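Skurnville Residential Test Site
Mobile Manipulator Safety Inspection - Bedroom Area
Checklist with Inspector Comments

Unit inspected: Osmont mobile manipulator, two arms
Control software: Jara
Integrator: Lolteck
Date of inspection: 06/07/2019
Type of inspection: Unscheduled, following a fault
Status at close of inspection: Restricted operation. See Section F.

Summary of the fault

During garment handling in the bedroom, the right gripper failed to open when commanded to release a clothes hanger. The operator pressed the stop button on the hand-held pendant. The arm continued to move for 4 seconds before it came to rest. The gripper remained closed on the hanger until power was removed at the base. No person was inside the marked work zone and no injury was reported. The hanger was withdrawn from use and kept with the fault record. A replacement was supplied for later work.

The log shows that 39 runs of the same task had been completed since the last restart without a recorded fault. The force recorded at the fingers during the event reached 90 newtons. The site limit for garment work is 40 newtons.

Marks used in this checklist: Pass, Fail, Pass with comment, Not checked.

Section A. Emergency stop and power

A1. Base-mounted stop button removes power from both arms.
Pass. Tested with arms parked and again with the right arm in slow motion.

A2. Pendant stop button halts both arms without delay.
Fail. The delay seen during the fault was reproduced once with the charging dock in its usual place and did not recur with the dock moved to the hallway. The pendant signal log shows repeated dropped messages in the first case. Lolteck has been asked to state whether a dropped message should itself cause a stop. The inspector's reading of the manual is that it should, and the unit did not behave that way.

A3. Stop buttons are marked, clean and reachable from the operator's position.
Pass with comment. The base button faces the bed when the unit is parked for garment work. An operator standing at the door has to walk along the unit to reach it. Change the parking direction or fit a second button on the opposite side.

A4. Unit does not restart on its own after a stop is cleared.
Pass.

A5. Battery cover secured, no swelling, no damaged leads.
Pass.

Section B. Gripper and arm

B1. Fingers open and close fully with no load.
Pass. The left hand is noticeably quieter than the right.

B2. Fingers release when commanded under load.
Fail, right hand. With a test bar in place of the hanger, the fingers stuck closed on several attempts. Once the finger pads were removed, release was normal. The inner edge of one pad had lifted and was folding into the joint. The pad on the left hand is in good order and was not replaced.

B3. Force limit is set to the site value and is applied by the controller.
Fail. The limit was entered correctly on the settings page but was not in effect. Jara loads a separate value for each task file, and the file used for hangers had none. In that case the software falls back to the factory maximum and gives no warning. This is considered the most serious finding in the report, as it would have remained hidden with sound finger pads.

B4. Arm speed is within the site limit for a furnished room.
Pass. Checked over the bed and beside the headboard.

B5. Arm joints free of play, noise and leaks.
Pass with comment. Slight play at the right wrist, within the maker's tolerance. Record again at the next inspection.

B6. Covers and guards in place.
Pass. One screw on the right forearm cover was loose and was tightened during the visit.

Section C. Sensing and software

C1. Head camera clean and firmly mounted.
Pass.

C2. Floor-level obstacle sensing responds to a test object.
Pass with comment. The test object was detected on all approaches. A thin cable lying flat was not detected. The manual does not claim that it would be. Cables have to be managed by the staff, and item D3 applies.

C3. Unit recognizes bed edge and stays clear of the mattress.
Pass. A rumpled sheet hanging over the side of the mattress did not confuse the base. The sheet should still be kept off the floor.

C4. Software version matches the version on the approval sheet.
Fail. The approval sheet lists the February release. The unit is running a later one, installed remotely by Lolteck. The site was notified by email, but the approval sheet was not revised and no checks were repeated after the update. It has not been established whether the fallback described in B3 was present in the February release.

C5. Event logs saved and readable.
Pass. Logs for the fault were copied before the unit was restarted. The operator on duty acted correctly in this.

Section D. Room and work area

D1. Walking space beside the bed is clear.
Pass with comment. The wood floor on the shelf side of the bed is open and gives the operator enough room to step back. Items kept on the floor along the wall should go in the hallway closet during powered work.

D2. Space on the far side of the bed.
Pass with comment. A cardboard box is kept between the bed and the wall. No one can stand there, and for that reason the box may stay. The right arm must not be sent past the edge of the mattress on that side.

D3. Cables secured and out of the path of the base.
Fail. A cable runs loose along the base of the wall near the outlet. It is close to the wall but nothing holds it there. Fix it in place before the base is driven in this room again.

D4. Shelving stable.
Pass. The tall white shelf unit beside the headboard was pushed by hand at shoulder height and did not rock. The compartments are to be left empty while the restriction is in force.

D5. Garments and hangers suitable for the task.
Pass with comment. The hangers in use are wood with a metal hook. Check each for splits at the point where the hook enters the wood. For set-up, the garment is laid flat with the hook pointing toward the headboard. An operator should not hold the hanger out to the gripper by hand under any circumstances. Two operators said in interview that they had done so to save time.

D6. Work zone marking visible.
Pass with comment. The tape across the doorway is worn and should be replaced.

Section E. Staff and records

E1. Operator on duty holds current training for this unit.
Pass.

E2. Daily checks completed and signed.
Fail. The finger pad check had been signed on the morning of the fault. In the inspector's opinion, the lifted edge would have been present at that time and would have been found by running a finger along the pad. The wording on the daily sheet is "pads OK", which does not tell the operator what to look for. Reword the item.

E3. Fault reported within the required time.
Pass. The report reached the site office before the end of the shift.

E4. Procedure for freeing an object from a closed gripper is posted.
Fail. A procedure exists in the Lolteck binder but was not posted in the room. The operator removed power first and then pulled the hanger free, which is the correct order. This should not depend on memory.

Section F. Actions required

Before any powered work:
Fit new finger pads to both hands and repeat B2.
Enter a force limit in every task file and confirm it with the gauge.
Secure the cable in the bedroom.
Post the release procedure on the inside of the bedroom door.

Before the restriction is lifted:
Written answer from Lolteck on dropped pendant messages.
Correction in Jara so that a missing force value prevents the task from starting.
Approval sheet revised to the installed software version, with Sections A and B repeated in full.
Second stop button fitted or parking direction changed.

Until then the unit may be run at reduced speed only, with the charging dock in the hallway and a second person standing at the base stop button. Hanger tasks may be set up but not run with the right arm.

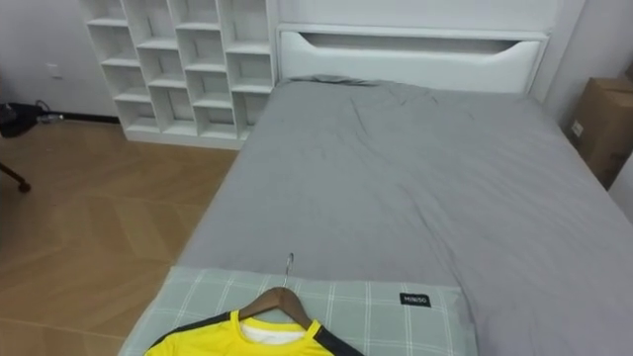
Inspected and written by: Nicanor Barroso, Site Safety, Skurnville

Bedroom area. The jersey is on its wooden hanger and laid over the pillow at the foot of the bed, hook toward the headboard. Item D5 applies to this set-up.

Comments on this checklist should be sent to the site office in writing and should quote the item number. Replies from Lolteck will be attached to the file copy as they are received - the posted copy will not be changed until the unit has been inspected again.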